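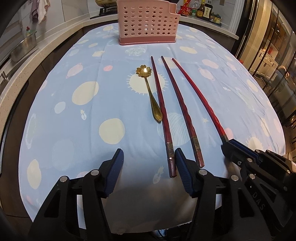

3.2 Sites, recruitment and session format

Data were collected at three employers that had each signed a disability inclusion charter before the study began: Wenska (logistics), Landance (insurance back office) and Sobczak (food wholesale). A fourth employer, Famell, agreed to take part but withdrew when its human resources department was reorganized, and its staff do not appear in any of the analyses.

An invitation was sent to all 470 employees on the payroll lists of the three sites in March. Participation was unpaid but took place during working hours, and line managers were asked not to keep attendance records. Of those who replied, 100 met the inclusion criteria (a contract of at least six months, no previous disability awareness training at the current employer) and completed the baseline questionnaire. The final sample consists of the 80 employees who also completed the follow-up questionnaire. Loss to follow-up was highest at Sobczak, where the Sunday shift could not be released for the second measurement.

Participants worked in mixed teams. Each team included at least one employee with a recognized disability who had volunteered for that role and had been briefed in advance by the session leader, Leokadia Tokarz. Team members were drawn from different departments where the shift pattern allowed it. At Landance this was done in every case; at Wenska two teams came entirely from the loading area, and these are treated as single-department teams in Section 4.

Each session had two parts. The first was a moderated discussion of adjustments already in place at the site: desk height, meeting captions, break scheduling and access to the staff dining room. The second was a set of short tabletop tasks using everyday household items (Figure 2), carried out in pairs. The tasks were included to prompt conversation about how help is offered and accepted. They were not intended to simulate an impairment, and no restrictive equipment was used. Earlier work on simulation exercises reports mixed effects on attitudes — in some cases an increase in pity — and the protocol was written with this in mind.

Figure 2. Household items on a tabletop: metal spoon, chopsticks and perforated basket.

Attitudes toward colleagues with disabilities were measured with a questionnaire of seven statements, each rated on a five-point agreement scale. Scores were averaged within each respondent. Negatively worded statements were reversed before averaging. Respondents with more than one missing answer were excluded at baseline.

Session leaders completed a log after each session, recording start time, team composition and any departure from the protocol. The logs were used only to check fidelity and were not coded for content.

Related articles
Team composition and participation in workplace inclusion events
Disclosure of disability among shift workers: an interview study
Measuring attitude change after short awareness sessions
Adjustments in staff dining areas: a survey of employers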